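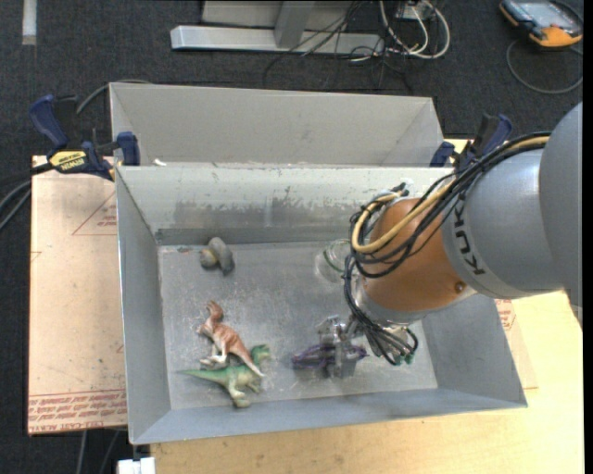 Mirjam Martens keeps her house rules for robot cells on a single sheet, and she will happily talk for an hour about any line on it. She has been writing and rewriting that sheet at Trosska for years, and when we sat down with our coffees she had already crossed something out that morning.

"People expect me to start with the emergency stop," she says, laughing. "And of course you need one, and you need to know where it is without looking! But I start with the pendant. Where did you put it down? Can the person standing next to the arm reach it, or is it on the floor behind something?"

Her rule is that whoever goes near the arm carries the pendant, and that it goes back to the same place every time. She is nearly as firm on cables. The bundle that runs along an arm down to the tool needs enough slack for the wrist to turn, she explains, but a loop that is too generous will sooner or later catch the side of a bin. She likes new programs run slowly first, with one person watching only the cables. "It's a dull job, so we take turns."

Then there are clamps, which take us through most of the second cup. Martens doesn't mind ordinary hand clamps for holding bins on a test bench, as long as they get checked before each run and drawn into the robot's map of things to avoid. "Everybody models the bin," she says. "Then they forget the clamp, and it sticks up higher than the bin does."

The sheet went through its biggest change last October, after a review of 2,000 picks made with mixed toys and other odd shapes. Of the stops her team logged, 50 came from the gripper touching a bin wall, and she now asks for a written minimum distance from every wall, agreed on before anyone presses start.

I ask whether the published standards don't cover all this already. She thinks about it for a while. "They cover a great deal, and I tell new people to read them properly, with a pencil. But a standard can't know your table. Somebody has to walk around it and look."

Before I go she shows me what she crossed out, a line about keeping the floor around the cell tidy. She wants it to say who does the tidying, and she hasn't settled on the wording yet.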